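3.2 Superfícies de trabalho e alcance vertical

A caracterização do mobiliário constitui a segunda etapa do levantamento conduzido no espaço experimental de Odville. Para efeitos deste estudo, entende-se por superfície de trabalho todo plano horizontal rígido sobre o qual se executam tarefas de arrumação, limpeza ou preparação, independentemente da altura a que se encontre. O protocolo Orketard, adotado desde a fase piloto, distingue o acesso superior, em que a pessoa atua sobre a face de uso, do acesso inferior, em que a tarefa exige alcançar a face oposta ou o bordo a partir de baixo.

A literatura sobre ergonomia doméstica tem privilegiado o primeiro caso. As tarefas de acesso inferior – reaperto de ferragens, limpeza do lado oculto, verificação de fixações, deslocação do próprio tampo – são menos frequentes, mas concentram uma parte relevante das posturas com os braços elevados. No inventário de Odville foram registadas 69 superfícies, das quais se retiveram para análise as que dispunham de tampo liso e de cor uniforme. A Figura 2 ilustra a relação entre os membros superiores e um tampo branco de grandes dimensões na condição de acesso inferior.

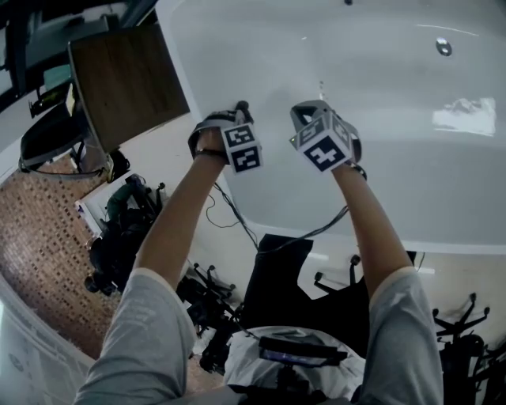
Figura 2. Elevação de ambos os braços em direção a um tampo branco, visto de baixo. Junto ao canto superior direito observa-se uma pequena peça metálica redonda embutida na superfície.

A classificação das posturas seguiu a grelha Rawat, que considera separadamente o braço dominante e o não dominante. Sempre que ambos ultrapassavam a linha dos ombros, o episódio foi codificado como elevação bilateral, mesmo que apenas uma das mãos viesse a tocar no móvel. Ao todo foram codificados mais de 4000 episódios, dos quais 2000 correspondem a tarefas em tampos e os restantes a prateleiras, armários e bancadas fixas. Os episódios interrompidos antes do contacto foram conservados na base, com indicação própria.

Quanto às ferragens, optou-se por registar apenas a forma, a posição relativa ao bordo e o acabamento aparente. A função de cada peça não foi inferida a partir da imagem; quando necessária à análise, foi confirmada na ficha técnica do fornecedor, a Hinditska. O mesmo critério aplicou-se a etiquetas, autocolantes e marcas de superfície, cuja distinção em relação a reflexos da iluminação nem sempre é segura em tampos claros. Os casos duvidosos receberam o código «indeterminado» e não entraram no cálculo da área livre.

A altura dos tampos foi medida no bordo anterior, do pavimento à face de uso. Nos móveis com pés reguláveis manteve-se a regulação encontrada à chegada.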